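Bisarness Brings Back Its Field-Blend Red After a Long Rest in the Cellar

14 March 2026

Bisarness, the family-run winery on the slopes above Pedora, is releasing the newest bottling of Pulluto, its field-blend red. The wine is made from old vines that grow side by side in one small block, all picked on the same morning and fermented together. Only 288 cases were filled, and they start leaving the cellar this month.

Pulluto was last made three harvests ago. Hail took most of the crop the following summer, and the next year the grapes ripened so unevenly that winemaker Drita Milošević chose to put them into the house red. This time the block came through beautifully, with small, thick-skinned berries and cool nights right up to picking.

"I was grinning the whole way down the row," said Milošević. "We have been waiting for fruit like this, and when it came in I called everybody over to the sorting table to taste it. The skins had so much flavor – pepper, sour cherry, a little dried orange – and all of that is in the glass now."

The grapes were crushed by foot in open vats, with a portion of the stems left in. After pressing, the wine went into large used casks from the Radulović cooperage, where it stayed until last July. It was then bottled without fining and put away in the lower cellar to settle down.

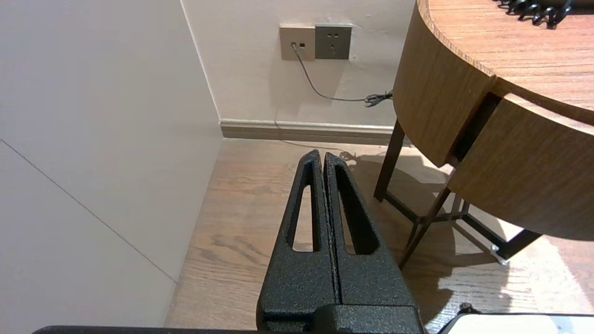 The result is a bright, medium-bodied red with a ruby color and plenty of lift. It opens with red plum and crushed herbs, then moves toward black tea and that peppery note the block is known for. The tannins are fine and a bit chewy at this age, and the finish goes on and on. It drinks very well now with an hour in a decanter, and it should keep gaining depth for years.

Vineyard manager Adebayo Ekwueme has looked after the block since he joined Bisarness, and he has replanted the gaps left by dead vines with cuttings taken from the healthiest plants in the same rows. The young vines gave their first usable crop in this harvest, and their fruit went into the vats along with everything else.

"Some of those vines are so twisted you wonder how they hold themselves up," Ekwueme said. "They give us very little, but what they give is wonderful. Seeing the cuttings join them in the same wine made me very happy."

Alongside the regular bottles, Bisarness has filled 256 magnums, each sealed by hand with dark green wax. The magnums will be offered first to members of the winery's mailing list, with a limit of 2 per household. Any that remain will go to restaurants and wine shops that already carry the Bisarness range.

The new label keeps the drawing of the stone hut at the top of the block, redrawn in a softer line by illustrator Isla Paterson. The back label lists the harvest details and the cask time in plain words, something visitors to the tasting room have often asked for.

Tastings of the new Pulluto can be booked through the Bisarness tasting room in Pedora, which pours it next to the house red and the estate's dry white. Groups larger than six are asked to call ahead – the room is small and fills up fast. Trade samples and label artwork are available on request from Norbert Kováčik, who handles sales and press for the winery.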